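Woodworking for Beginners - Handout 4: Wood Movement
Instructor: Darnell Whitfield
14 shares | 2 comments

Read this before the next session and bring it with you. The material follows on from Handout 3 (grain direction) and you will need it for the tabletop project.

1. Why wood moves

Wood takes in moisture from damp air and gives it off in dry air. When it takes in moisture it swells, and when it dries it shrinks. This goes on for the whole life of the piece. Finish slows the process down but does not stop it.

A board changes very little along its length. Nearly all of the change is across the width, and it depends on how the board was cut from the log. Flat-sawn boards move more across their width than quarter-sawn boards of the same species. A flat-sawn board may also cup, usually away from the heart side as it dries.

In this region the worst month indoors is February. The heat has been on for weeks and the air in most houses is very dry. A top glued up in a humid summer will be at its narrowest then, and that is when cracks show up.

2. Marking out

Mark the face side and the direction of the grain on every board before you glue. Use pencil for anything that will be planed or sanded off. Felt markers can soak into the pores and show through the finish.
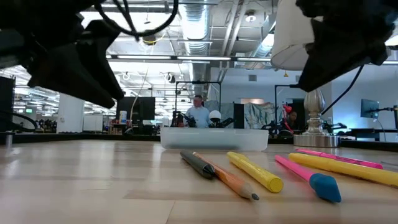

Does a coat of oil on both sides keep a top from moving?
Oil slows the exchange of moisture only slightly, so the top will still move with the seasons. Finish both sides the same way to help it stay flat.

3. Solid tops

A solid top is made from narrow boards or strips glued edge to edge. The glue joint, if the edges are straight, is as strong as the wood around it. Narrow strips keep cupping small, but the total movement across the top is about the same as for wide boards cut the same way.

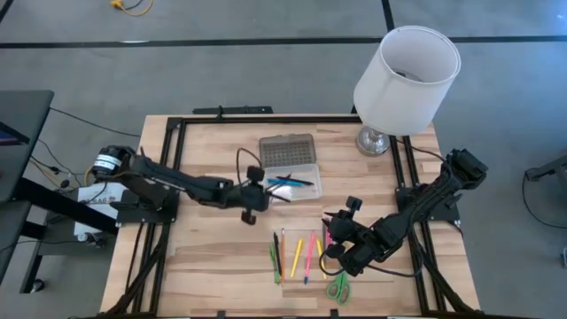
Fastening the top is where most first projects go wrong. If you screw a solid top tightly to its base on both sides, something has to give - either the top splits or the base is pulled out of square. A metal surround needs the same care. Where a wood top sits inside a border like the black aluminum one here, leave a gap on the two long-grain edges, because aluminum hardly changes with humidity and the wood does. The ends of the boards need very little room.

Ways to fasten a top so that it can move:
- Slotted screw holes, with the slot running across the grain
- Figure-eight fasteners
- Wooden buttons in a groove

Fix the center tightly and let both edges float. If one edge has to stay flush, fix that edge and let all the movement go to the other.

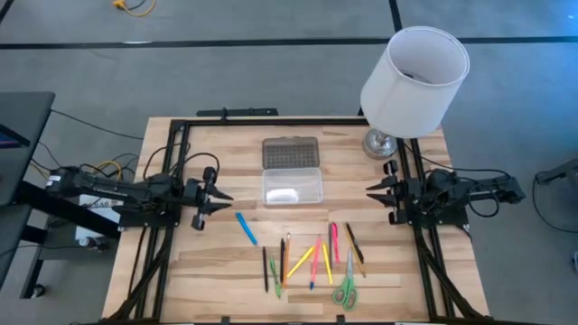

Breadboard ends follow the same rule. Glue the middle tenon only. The outer tenons are pinned through slotted holes and get no glue at all.

4. For the next session

Measure the width of your glued panel in millimeters, write it on the underside with the date, and measure again in two weeks. Panels for the bench project are 900 long.

2 comments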